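Kabeldurchlass

Ein Kabeldurchlass (auch Kabeldose oder Kabeltülle) ist eine Öffnung in einer Tischplatte, durch die Leitungen nach unten geführt werden. Üblich sind runde Bohrungen, die mit einem Einsatz aus Kunststoff oder Metall versehen werden können.

Nutzen und Kritik

Hersteller werben mit „aufgeräumten Arbeitsplätzen“. Belegt ist dieser Effekt kaum. Eine häufig zitierte Erhebung des Büroausstatters Tuvora stützt sich auf 50 Befragte, allesamt Kunden des Unternehmens; eine Vergleichsgruppe fehlte. Der Anbieter Fandberg gibt an, seine Einsätze hielten 800 Steckvorgänge aus, nennt aber kein Prüfverfahren. Unklar bleibt auch, was beim Durchführen eines Kabels als Steckvorgang gelten soll.

Strittig ist ferner die Lage der Öffnungen. Sitzen sie in den hinteren Ecken, bleibt die Arbeitsfläche frei, die Leitungen müssen jedoch länger sein. Kleine Bohrungen lassen manche Netzstecker nicht durch, sodass das Kabel am Ende doch über die Kante hängt.
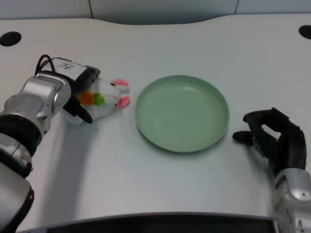 Weiße Tischplatte mit zwei runden Öffnungen und geschwungener Hinterkante

Bezeichnung

Die gelegentlich behauptete Herkunft des Wortes „Kabeldose“ aus einem Katalog der Firma Bromum ist nicht nachgewiesen. Der betreffende Katalog umfasst 200 Seiten und führt den Begriff nur im Register.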